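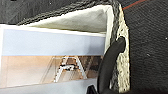 Seija Väisänen
We have a small collaborative arm with a two-finger gripper packing mixed cartons at a bench. Payload is low and the arm is sold as collaborative. Does that mean we can run it next to people without a fence, or do we still need a risk assessment? The integrator (Avgate) says the arm's certificate covers it. Our safety officer disagrees and I have to write something down before the line is released.

Martti Rissanen
You still need the risk assessment. The arm's certificate covers the arm. The gripper, the fingers, the parts being handled, the bench and the people around it make up the application, and the application is what gets assessed. ISO 10218-2 deals with the integrated system, and ISO/TS 15066 gives guidance for collaborative operation, including contact limits by body region.

Points that get missed at packing benches:

- Pinch points between finger and workpiece, and between finger and bench. Grip force is a separate setting from the arm's force limit. Lowering one does not lower the other.
- Clamping against a fixed surface. A hand that can move away from a contact is a different case from a hand trapped against the table. Assess them separately.
- Loss of power. Find out whether the gripper holds or releases, and write it down for each part you handle.
- Edges on the load. Smooth fingers are no help if the arm is carrying a sharp bracket.
- Head and face contact. Limit reach and height in software so it cannot occur in normal use.

If you are relying on power and force limiting, measure the contacts with a proper instrument at the actual speed and payload. We tested at 700 mm/s on the Darkora cell, failed at two points, and had to reduce speed near the bench. Keep the readings with the program version and the safety checksum.

Vilho Vuorinen
our arm has been running without a fence for ages and we never had a problem, the force limit stops it if you touch it. would just put a sticker on the floor

Hilde Smits
The sticker is not a protective measure by itself. Agree with Martti. One addition: reassess after any change to the fingers, the carton sizes or the bench layout. At Idell we swapped finger pads and the grip force setting was left at the old value for 17 days. Ask Avgate for the residual risk list in writing. If they integrated the cell they should already have one.

3 replies · 10 shares · Back to top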